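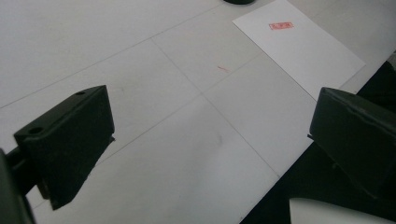
# Plosel: corpus de diapositivas con gráficos de barras

Plosel reúne 385 diapositivas de presentaciones de empresa en las que aparece al menos un gráfico de barras, con el archivo editable y una ficha de anotación por cada una. Se preparó para comprobar si las herramientas que prometen «revisar la legibilidad» de una presentación revisan algo.

Antes de descargarlo conviene leer el apartado de limitaciones. Es más largo que el de usos recomendados, y creo que con razón.

## Qué contiene

- `diapos/`: un archivo `.pptx` por diapositiva, sin notas del orador y sin animaciones.
- `fichas/`: un `.json` con el mismo nombre que la diapositiva.
- `paletas.csv`: colores de tema extraídos de cada archivo. Los degradados se guardan por su primer color, cosa que deforma bastante los resultados de contraste.
- `descartes.csv`: identificador y motivo de cada diapositiva eliminada.

No se incluyen las tipografías. Si falta una en el equipo, el programa la sustituye por otra sin avisar y los rótulos largos se parten de otra manera. Cualquier medida de desbordamiento de texto hecha en esas condiciones vale poco.

## Procedencia

El punto de partida fueron 500 diapositivas cedidas por dos estudios de diseño, Pusta y Promitz, que trabajan por encargo para clientes comerciales. Al quitar las repetidas quedaron 400. Las que faltan hasta llegar a la cifra actual se retiraron por llevar logotipos incrustados como imagen, imposibles de borrar sin estropear el gráfico.

Los datos de los gráficos se sustituyeron por valores aleatorios del mismo orden de magnitud. Los títulos se reescribieron a mano. Por eso hay diapositivas tituladas «Crecimiento sostenido» con barras que bajan; no es un error que haya que comunicar, aunque reconozco que tampoco se aleja mucho de algunos originales.

## Campos de la ficha

| Campo | Tipo | Comentario |
|---|---|---|
| `id` | texto | Estable entre versiones |
| `origen` | texto | `pusta` o `promitz` |
| `orientacion` | texto | `vertical` u `horizontal` |
| `eje_cero` | booleano | Si el eje de valores empieza en cero |
| `leyenda` | texto | `dentro`, `fuera` o `ninguna` |
| `cuerpo_min` | número | Tamaño de letra más pequeño, en puntos |
| `legibilidad` | entero | De 1 a 6, según quien anotó |

El campo `legibilidad` es el que todo el mundo quiere usar y el que menos garantías ofrece. La escala tiene seis grados y ninguno intermedio, para obligar a decidir hacia un lado. Las fichas dudosas se discutieron hasta llegar a un acuerdo, y un acuerdo alcanzado a última hora de la tarde suele ser cansancio compartido. No se conservaron las notas individuales, de modo que no se puede calcular la concordancia entre anotadores. Quien publique un modelo que «predice la legibilidad» con estos datos estará prediciendo el gusto de un grupo muy pequeño.

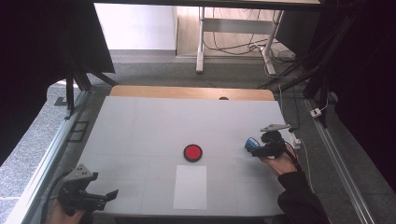 *Mesa blanca con cuadrícula, disco rojo de borde negro y hoja de papel.*

## Uso

```
python cargar.py --origen pusta --sin-degradados
```

El comando lee las fichas y devuelve una tabla. La opción `--sin-degradados` excluye las diapositivas cuyo color principal no es plano. Recomiendo activarla siempre que se hable de contraste.

También hay un conversor a imagen, `exportar.py`. Depende del programa de ofimática instalado, y entre un programa y otro cambian el interlineado, la separación de las barras y a veces la posición de la leyenda. Si se comparan dos herramientas, las imágenes deben salir del mismo equipo.

## Para qué puede servir

- Probar que un analizador de `.pptx` no se rompe con archivos hechos por personas con prisa.
- Buscar ejes truncados de forma automática. `eje_cero` es el campo más fiable, porque se lee del archivo cuando está definido.
- Dar ejemplos en clase.

## Limitaciones

**Dos estudios no son «las presentaciones de empresa».** Pusta reutiliza una misma plantilla madre en muchos encargos y un clasificador aprende a reconocerla enseguida. Si se reparte al azar entre entrenamiento y prueba, los resultados salen estupendos y no significan nada. Hay que separar por plantilla; la columna `madre` de `paletas.csv` ayuda, pero está incompleta.

**Falta el contexto.** Una diapositiva suelta no dice si se proyectó en una sala, se mandó por correo o no la vio nadie. Letra pequeña en un documento para leer en pantalla puede estar bien – en una sala grande, no.

**Solo barras.** Los gráficos circulares se dejaron fuera.

**Comparación con Maurya.** El corrector Maurya se pasó sobre una versión anterior del corpus y su puntuación apenas coincidía con la nuestra. Se podría concluir que Maurya falla, o que fallamos nosotros. Con lo que hay aquí no se puede distinguir, y he quitado la tabla que sugería lo primero.

## Licencia y cambios

Las fichas se pueden reutilizar citando el repositorio. Las diapositivas, solo para investigación y docencia; los estudios no han autorizado que se vendan como plantillas.

En la versión de abril se corrigió `orientacion` en las barras apiladas y se rehízo `descartes.csv`, que tenía identificadores duplicados. Queda pendiente completar `madre`.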